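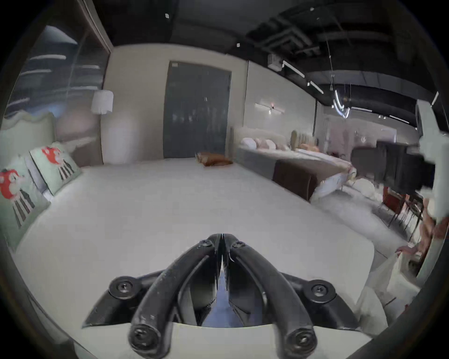

About us

Hello, I'm Wing-yan, and Ollis is my guest house. Well, mine and Ánh's. Ánh Đinh does the breakfasts and the garden, I do the bookings, the beds and the arguing with the boiler, and between us we've kept the place going through two new roofs (don't ask) and one very stubborn family of jackdaws.

We met working in a big hotel near the airport, the sort with a carpet that gives you a headache. I was on nights and Ánh was in the kitchen, and we used to sit on the back step at six in the morning eating whatever hadn't gone out on the trolleys and moaning about the pillows. One May we saw a tall, thin house for sale on Droden Hill, number 66, with a bath in the hallway and ivy growing in through the landing window. We put in an offer on the Wednesday and I felt sick until the weekend!

How we do things

Breakfast is from half past seven until you've finished. You can have eggs however you like them, or Ánh's rice porridge with ginger and spring onion, and I'd say have the porridge. Tell us the night before if you don't eat something and we'll sort it out — it's only a small kitchen but she's very good.

Sheets get dried on the line when the weather lets us. I iron the pillowcases and I don't iron anything else, including my own clothes.

There's no telly in the rooms. There is one in the front room, along with a shelf of paperbacks guests have left behind, mostly thrillers, and a jigsaw of a harbour with a bit of the sky missing. Take a book, leave a book, or just take one, we've got plenty.

The name

People ask about this a lot. Ollis was painted over the door when we bought the house and we never found out who or what it was. We did mean to change it. My favourite was Liao, after the noodle shop we used to go to on our days off, but the sign was already up and the ladder was wobbly, so Ollis it stayed.

Finding us

Come up Droden Hill from the station and look for the green door past the chemist. It's steep, so if you've got heavy bags ring me and I'll come down with the car. Parking is on the street and free after six. The key safe is round the side, and I'll text you the code on the day — please don't try 3513, that was the old one and it'll only beep at you.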